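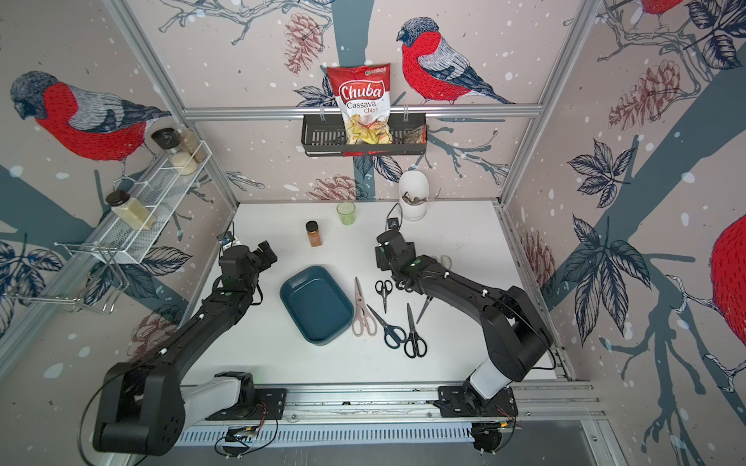 Two arms, a tray and five pairs of scissors on the test table.

Print this page | E-mail this article

Let the Planner Say No

Most of the arguments I hear about robot software are about the model. Which network, how much data, how long to train. I have spent the past three years on the less popular half of the job, the code that sits between a model's output and the motors, and I think we are putting our effort in the wrong place.

Take scissors. A person sees a pair and knows where the handles are, even with something lying across them. A perception system gives you a mask and a score. If the handles are partly hidden, the score drops a little, the mask comes back a little short, and the grasp point lands on the blades. Nothing in the software treats this as a problem. The number was above the threshold, so the arm goes.

At Jasteo we used to run our stack exactly that way. In August I went through 200 logged grasp attempts on thin tools and pulled out the failures. In 19 of them the detector had found the right object and the planner had found a legal path, and the grasp was still bad. Each module had done what it was asked. The trouble was in what got passed between them, a single pose with no word about how sure anyone was of it.

Our planner, Rorkedby, now takes a pose plus a spread. If the spread is wider than the gripper opening it refuses and sends back a reason. The other arm can then move out of the way, or the system can pick a different object first. It took 2 engineers a month to write, most of it spent changing message types that people had stopped looking at years ago.

The usual complaint is that refusals slow things down. They do. Trarell, the older tool we replaced, finished a table faster on a good day. It also drove a gripper into a tray edge at full speed because it had no way to say it was unsure. I would take the slower run.

The other complaint is that a better model will make all this unneeded. Maybe so, for scissors laid out on a plain white surface. But people keep adding things, and every new object brings back the same overlaps and odd angles. Someone still has to decide what the arm does when the answer is unclear, and I want that decision written down in code I can read.

Ginting, the log viewer we use, shows refusals in the same list as crashes. I have asked for that to be changed. A refusal is a normal result and should be shown as one.

Contact us | Copyright Jasteo. All rights reserved. | Back to top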